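Stop Logging Success as One Bit

By Branwen Pumphrey
Thursday

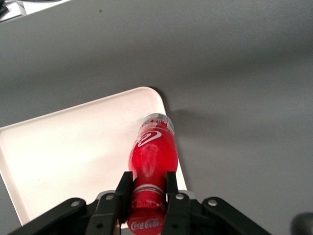 Most grasping software I have worked with stores the result of an attempt as a single true or false. The arm goes down, the fingers close, the arm lifts, and some check decides whether the thing came up. One bit goes into the log. I think this is the worst habit in our corner of the field, and it is cheap to fix, so I am going to complain about it at some length. Take a soda bottle lying on its side in a white tray, with two flat fingers on either side of it near the narrow band at the waist. Our stack calls that state "contact, both fingers" and moves on to the lift. The log does not say how far the fingers were from the middle of the bottle's length, or that part of the bottle is over the rim of the tray, or that the neck end is clear while the body is bright red, so the two parts may look like different objects to a segmenter. If the lift goes well, all of that is thrown away. If it goes badly, all of that is also thrown away, and somebody spends an afternoon guessing.

I write control and logging code at a small shop in Irnville. We keep a second bench in Toledo, and the two benches share one planner, which we call Skinosora after a name somebody found on a shipping crate. I mention the two benches because they are how I came to care about this.

In May we ran the same 200 attempts on each bench, 400 in all. Same objects, same order, same version of the planner. The success rates came out close enough that the summary page showed them in the same color. We were ready to say the benches matched and go on to other work.

Then a coworker asked for the finger width at the end of each close. We had it, but only by luck, because the driver was writing it to a debug file that had never been turned off. Once we lined the files up, the benches did not match at all. Irnville was closing on bottles near the middle of the body. Toledo was closing well up toward the neck and getting away with it, with a force limit set higher than anyone remembered setting it. The camera transform on that bench was off. The high force limit covered for the bad transform, and the one-bit log covered for both.

A person watching the Toledo arm for ten minutes would have seen that something was wrong. Nobody was watching it, because the number was good.

The usual answer is that you should log everything. I don't agree with that either. We tried it the year before last. We recorded every topic at full rate, the disks filled up, and the files were so slow to open that people stopped opening them. A log that no one reads has the same value as no log, and it costs more. What I want is a small record, written for every attempt, good or bad, that a tired person can read in a text editor.

Ours now has these fields: the pose the planner asked for, the pose the arm reported when the fingers stopped, the finger width at close, the finger width 2 seconds after the lift, the motor current at both times, the mask the planner was using, and one wrist camera image taken between the close and the lift. That last one got the most argument. It is one still per attempt, so storage is not a problem. People objected that an image is not data you can query. True, but you can put a hundred of them on a screen and scroll, and a crooked grasp jumps out at you long before you have thought of the query that would find it.

The width after the lift has been the most useful number. A rigid part gives you the same width twice. A plastic bottle often does not. It gives a little, and the fingers follow it in. When the second width is much smaller than the first, we are squeezing the thing out of shape, even if the attempt counts as a success. When it drops to fully closed, the object is gone, and we know it went during the lift and not during the close. Those are separate bugs with separate owners. Under the old scheme they were both "false."

I have heard the objection that learned policies make all of this old-fashioned. Train on enough attempts and the network will sort it out. Maybe so, for some tasks. But the network is trained on labels, and if the label is one bit, then the grasp that barely held and the grasp that was dead center are the same grasp as far as training goes. We had 1,399 attempts in the set we used for our first policy. When I went back and graded the ones that still had width data, a good share of the positives were grasps I would not want repeated. The policy repeated them. It did what we asked.

There is also a planning side to this. Our planner scores a grasp before it happens, and for a long time we never compared the score with anything except the final bit. With the fuller record you can ask a plain question: when the planner was sure, was the hand where it said it would be? For boxes, yes. For anything with a shiny curved side, much less often. Highlights break up the mask, the mask shifts, and the grasp center shifts with it. I had suspected that for a long time and had no way to show it.

The people at Gesberg, who build our fixtures and read our reports more closely than we do, asked why this wasn't in the software from the start. The boring reason is that the success check was written first, on a day when we needed a demo, and everything after it was built on a function that returns a boolean. Changing the return type touched a lot of files. It took one engineer a bit over a week, most of it spent on tests that compared the result to "true."

That is a small price. If you run a bench, look at what your code writes down when an attempt goes well. Failures get attention anyway — someone will dig through them sooner or later. The successes are where the bad transform lives, and the wrong force limit, and the mask that only covers half the bottle.

We are still arguing over whether to keep the mask as an image or as a list of points. I favor the list, since it diffs cleanly. Toledo wants the image.

14 comments
37 shares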